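Furkodine shared workshop opens its wire-sorting arm build to the public

SIMIYU, 10th April. The Furkodine shared workshop has released the full build notes for Skerov, a bench-top robot arm put together by members to pick up and sort small wire harnesses. The notes cover the arm, the gripper, the wrist camera mount and the bench layout, and can be copied and changed free of charge by anyone who wants to build one at home.

Skerov started as a side job on the members' electronics bench. The workshop takes in short harnesses left over from appliance repair and small production runs, and members use them again in lamps, chargers, battery packs and teaching kits. Sorting them by hand took up bench time that members wanted for other work. A group of 4 members began on the arm last May, using the workshop's own printers, lathe and laser cutter for everything except the motors, bearings and control boards.

The first version used a suction cup and was dropped early. Wires are thin, they bend, and they do not offer a flat face to hold. The present version has a gripper with two black fingers and flat pads, and it closes on a bundle of wires from above. The pads are held by screws and can be changed in a few minutes. The build notes include drawings for three pad thicknesses, along with the closing force used for each.

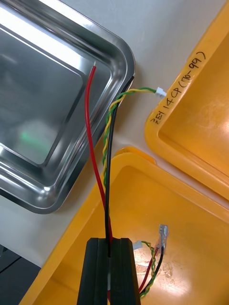

Skerov's gripper holding a harness of red, black and twisted yellow-green wires between a steel tray and two yellow bins.

The bench around the arm has been kept simple. Harnesses are handled over a white work surface, with plastic bins and a stainless steel tray within reach. Bins are labeled by hand in marker. The software does not read the labels; bin positions are typed into a settings file and checked at the start of each session.

Shiny surfaces have been the main source of trouble. Overhead light reflects off polished steel, and early camera software sometimes took those bright lines for wires. The current release asks the user to record a set of views with no parts on the bench before sorting begins. It also lets the user mark areas that the camera should ignore. Members still advise a matte tray for anyone starting from nothing.

Over the test period the arm made 2537 pick attempts, of which 2219 ended with the harness in the correct place. Most of the failed attempts involved harnesses that had become tangled with one another. The test log is included in the release, with failed picks marked by type. A training set of 659 labeled pictures is also included.

The arm runs from a desktop computer and a single power supply. It is not meant to work unattended, and the notes ask builders to fit a stop switch within arm's length of the bench. The workshop does not sell kits or finished arms.

Work now moves to a second gripper for loose crimp terminals. The Besia makers' room will build its own copy of Skerov in May and report back on parts of the notes that are unclear or missing.

The build notes, drawings, software and test log are available from the Furkodine website. Printed copies of the notes can be read at the front desk during opening hours. Members of other workshops who would like to see the arm in use can book a visit through the same desk.

Press contact: Furkodine shared workshop, Simiyu, front desk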